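**Unit 6: Depth thresholds and thin structure**
Notes by Ilze Rebane. Bring a laptop with the Zarkusetti viewer installed.

Last time we built a grasp planner that assumed a clean point cloud. This unit is about what happens when the cloud is not clean. The running case is a pick-and-place task on household storage: wire shelves, soft toys, fabric boxes.

**1. Where the points go missing**

A stereo matcher needs texture and a patch of some width. A shelf rod is only a few pixels across, so its depth often gets averaged with whatever lies behind it. The planner then sees a free path where there is a rod.

Glossy bags and cables cause the opposite trouble. They produce stray points that float in open space, and the collision checker stops the arm for them.

**2. Filter order**

Run the steps in this order:

1. Crop to the workspace.
2. Remove outliers (radius filter, minimum 13 neighbors).
3. Downsample.
4. Cluster.

If you downsample first, the neighbor count in step 2 means something else and the rods disappear with the noise. Marion Chisholm's group lost most of a lab session to this in March.

**3. Combining views**

The head view gives the layout of the shelf. The wrist view gives local detail but loses the context, and its horizon can be tilted by 45 degrees or more. Always transform wrist points into the base frame before merging. Check the time stamps too: a late joint reading shifts the whole cloud.

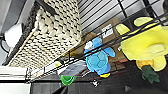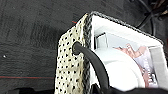 Wrist views, then the head view: 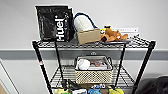 A fixed threshold will not serve both cameras. Set the cluster distance per view, and store it in the config file with the camera name. The planner should treat unknown space as occupied near a shelf and as free elsewhere, with the border set by hand for now.

**Exercise**

Load the Pultosden recording and go to index 546. Run the filter chain twice, once with steps 2 and 3 swapped. Hand in both clouds and a paragraph on which rods survived. Questions go to Tormod Forsberg before the next lab.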